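Sivovcombe reading room gets new shelving and a reopening date

For immediate release
18 September 2022

The public reading room at Sivovcombe will reopen at the end of the month with new wooden shelving and storage throughout. The units were made by the joinery firm Tapia and paid for by Cultex, the charity that has run the room since the parish library service moved out. The work cost less than planned, and the money left over will go towards buying books.

The old metal racking was taken down in the spring. It had been bought second-hand and was never meant for books. The uprights were too far apart and the shelves sagged in the middle, so that larger volumes had to be kept on the floor or on the window sills. Damp from the outside wall had also got into the lowest shelves, and a good part of the local history collection had to be moved to a store in the next village, where readers could see it only by appointment.

Tapia was asked for plain, open shelving in pale wood that could be repaired on site. The compartments are kept fairly short, with a double upright between one and the next. Each unit can be unscrewed from its neighbour and moved if the room is needed for a meeting or a talk. The wood has been left unpainted.

Books are now going back onto the shelves. The first to go in are paperbacks and slim booklets, which suffered most on the old racking and which readers ask for more than anything else. The remainder will follow as each box is checked for damp and given a new entry in the catalogue. 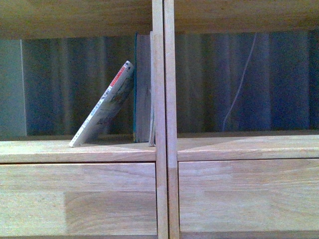 What is coming back, and when

The collection is being returned in stages. Fiction and travel come first, followed by local history, then the reference books. Two boxes of maps need flattening and will not be ready until later in the year. The children's books stay where they are, in the front room, and can be borrowed as usual while the work goes on.

There are 212 titles in the local history section, many of them parish booklets and society papers with no spine lettering. These have always been hard to find on a shelf. They will be kept together in upright order by village name, and a printed list will hang at the end of the unit. Anyone who has borrowed a local history title and still has it at home is asked to bring it back before the reopening. There will be no fines.

Cultex is also asking for books. The room is short of recent paperbacks, large print, and anything about the railway or the quarries. Some 100 donated books can be taken in before the shelves are full. Please do not leave boxes outside the door. Encyclopaedias and magazines cannot be accepted.

Storage below the shelves

Alongside the open shelving, Tapia has supplied cabinets with drawers and open cubbies beneath them. The drawers are for loose papers, catalogue cards and the visitors' books, which go back to the 1950s and were kept until now in a suitcase. The cubbies are meant for folders, spare bookends and other things that need to be reached quickly.

The drawer fronts were cut from wider boards and chosen for their grain, which on the larger fronts runs across in waves and loops. Tapia says the boards came from one delivery and were matched by eye in the workshop before cutting. Dark pleated fabric has been used with the cabinets as well. The supplier of the cloth was Velemach, which gave it at cost.
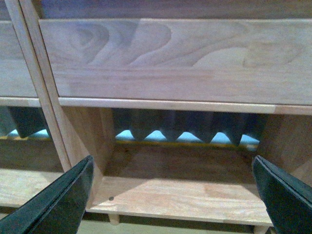

Fermín Gallardo has used the reading room for many years and said the drawers would make more difference to him than the shelves. He had spent whole afternoons going through the suitcase for a single page, he said, and had more than once put things back in the wrong order. He asked that the drawers be labelled in large letters and that a table be kept close by, so that papers need not be carried across the room. Both requests have been agreed.

Labels will be fitted once the contents of each drawer have been settled. Until then readers should ask at the desk before opening them. Papers from the drawers may be read in the room and copied by hand or photographed without flash. They cannot be borrowed.

Opening hours and membership

The room will open in the afternoons at first, with mornings added if enough people can be found to staff the desk. Membership remains free to anyone living in or near Sivovcombe. Existing cards are still valid. Members may borrow up to four books at a time for 21 days, and a loan can be renewed once in person or by telephone.

A short talk on caring for old paper at home will be given on the first afternoon. There are 20 places, which can be booked at the desk in the front room. The talk is free and tea will be served afterwards.

The side entrance has a step. Visitors who need level access should use the main door and ring the bell.

About the reading room

Sivovcombe reading room holds fiction, reference and local history books for the village and the farms around it. It is run by Cultex and relies on gifts and a small yearly grant.

Notes for editors

Journalists are welcome to visit before the reopening by arrangement with Cultex. Questions about the shelving and cabinets should be sent to Tapia. Questions about the collection, donations or membership should go to the reading room desk.

Ends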